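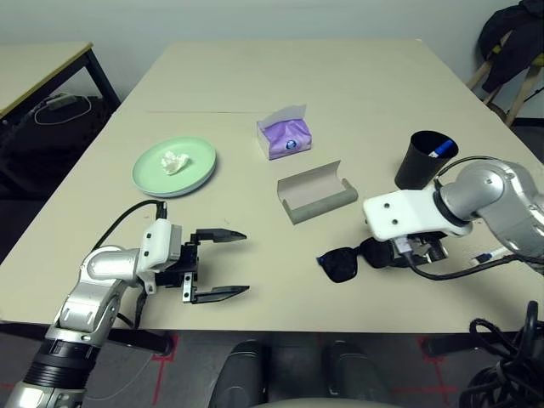 Nilimska two-arm kit, right gripper on the sunglasses, glasses case open on the table.

Is the Nilimska kit worth leasing for small tabletop jobs?

Print this page | E-mail this page
Reading time: 5 minutes

Asked by Lindiwe Ndlovu

I run the packing side of a small shop that sells reading glasses and sunglasses, mostly by mail. We are looking at leasing the Nilimska two-arm kit from Koskela. The quote is $1742 a month with the Prallura training software included, plus shipping both ways. The minimum term is six months.

The job I have in mind is simple for a person. Pick up a pair of glasses, put it in an open case, close the case, set it to one side. Different frames come through all day and they don't arrive facing the same way. The sales sheet says the kit can learn "everyday object handling" from demonstrations, but it doesn't say how many, or who does the demonstrating.

What I would like to know:

How long does it take to teach it one job?
Does it scratch lenses?
Can the arms work on an ordinary table, or do I have to buy the Koskela bench as well? The bench is extra and I'd like to skip it.
Is the Resus support plan any use?

I have no programming background. My nephew can help on weekends but I don't want to depend on that. We have one spare outlet near the packing area and a door that is a bit narrow, if that matters.

Answer from benchside_tom
Marked as most helpful

We have had the same kit since June and one of the jobs we tried was close to yours, so I'll take your points in order.

Teaching. You do the demonstrating. You steer the arms through the job, Prallura records it, and you repeat it with the objects moved a little each time. For sunglasses into a case we recorded 201 demonstrations before I was willing to leave it running with me in the next room. The first usable result came well before that, but it only worked if the case was where it expected. Don't keep everything in one spot while you record. We did that for the first two days and had to throw most of it away.

Leave some other things on the table too. We have a tissue pack, a pen cup with a marker in it, and a plate with a crumpled tissue on it. If you train on a bare table and then somebody puts a coffee cup down, the results get worse fast.

Scratching. The fingers on the stock grippers are hard and they narrow to a point. Ours marked one lens early on, when I had the closing force too high. Koskela sells soft pads for the fingers and I would order those with the kit. They wear out and you will need spares. Teach it to take the frame at the hinge end if you can. That leaves the lenses sticking out of the grip.
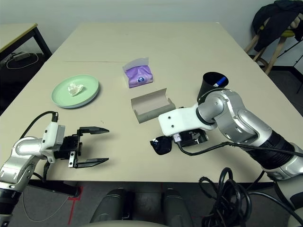
Right gripper closed on the sunglasses, with the open case just left of the wrist. Left gripper open.

Table. You don't need the bench. Ours works over two plain tabletops pushed together, and the seam between them hasn't been a problem. What matters more is that the table can't shift. If it moves an inch, the arm comes down in the wrong place, either short of the table or pressing into it. Put tape on the floor so you can put it back where it was after cleaning. We used red.

Plan for the cables. There are a lot of them, and each gripper has one running back along the arm. I leave plenty of slack and check each morning that nothing can snag when the arm swings out. One outlet won't be enough for the arms, the controller and a computer. Get an electrician to look at it before the kit arrives — we lost most of a week over that.

Closing the lid is the hard part of your job. Picking up the glasses is the easy part. A light case slides when the gripper pushes the flap, so one arm has to hold it while the other one closes it. That is the real argument for the two-arm kit over the single, and it is also where most of our failures came from. In our last long test we had 22 failures, nearly all of them lids.

Speed. Slow. A person packs several pairs in the time it takes to do one. If you are hoping to replace a packer at that price, I don't think the numbers work. If you want something going in the evening on stock that isn't urgent, maybe.

Resus. We paid for three months and dropped it. They answer the phone and they're polite, but every real problem got passed back to Prallura anyway.

Answer from mkd_packaging

Don't lease anything for six months to find out whether it works. Ask Koskela for the trial month. It's not on the website and they charge more for it, but they do have it. Send them a box of your own cases and frames first and ask for a video of the kit handling those exact ones. They did that for us with small jars.

I disagree about Resus. We have no technical person on site and they walked me through recalibrating an arm over the phone at 7 in the evening. If your nephew is only there on weekends I'd take it for the first term at least.

Also measure the door. The base comes in one piece on a pallet.

Answer from oldgreywrench

Six months of that lease would buy a lot of part-time help. Just saying. We looked at one and got a better packing table.

Comment from Lindiwe Ndlovu

Thank you. I didn't know about the trial month and have written to Koskela to ask. We ship some 370 pairs in a normal week, so slow might be all right for the back stock but not for the daily orders. Tom, are your cases the folding kind or the hard clamshell?

Reply from benchside_tom

Gray one with a flap that folds back. I haven't tried a spring clamshell. I'd expect it to be harder, the lid will fight the gripper. Send both kinds if you get the video.

Related questions

Replacement finger pads for Nilimska grippers: which size?
Prallura won't save a recording after a stop
Koskela lease: who pays for return shipping?
Can one person move a two-arm base through a standard door?
Resus plan renewed without notice

Print this page | E-mail this page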